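Slide 1: Buying the sweeping cell

Good morning. I have been asked to go through what we want to buy for the Nultwood site, what it costs to keep running, and what we would like you to agree before August. I'll take questions after the costs slide.

Slide 2: The job

The job is clearing small parts off a flat board into a tray. Our operators do it by hand between other tasks. Each batch is up to 900 parts over a shift, and the work stops when someone is called away.

We asked Clilmont and Gisler to quote for the same thing: one small arm, a pushing tool, a board with a tray, and fitting. Both have replied. (Pass round the two quotes.)
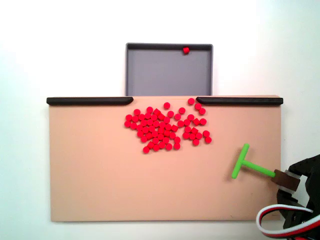
Siiri Koskela
Equipment planning, Cellow
Talk notes, 26th January

Slide 3: What the bench tells us

Red pieces, mostly round with a few square ones, and a green T-shaped pusher on the arm. The gap between the black rails is the part to look at. It is about as wide as the tray behind it, so the tool has to bring the pieces to the middle before they go through. Both suppliers want to know how wide that gap should be at Nultwood, and we need to settle it before we order.

The cables need a line in the budget too. They loop out from the arm near the board. I have asked for a quote on cable guides, and Veikko Lindqvist has it.

Slide 4: Costs

Do not read out the table. Say these:
— The arm is the largest item. Buy it outright. Leasing came out dearer over 3 years.
— Pushers are a wearing part. Gisler charges 135 euros each, Clilmont includes the first two.
— Boards and rails can be made in our own workshop.
— Training is 17 hours per operator. Neither quote covers it, so it comes out of Elli Tikkanen's budget.

Slide 5: What could go wrong

Delivery is the main one. Gisler will not hold a date without a deposit. The second is floor space: the arm reaches past the side of the board, so allow for that when measuring the bench. Erasto Mrema has the floor plan if anyone wants it.

Slide 6: Decision

I am asking for one cell now, with a second held in next year's plan. Iida Nieminen needs the signed form before she can place the order. Leave this slide up during questions.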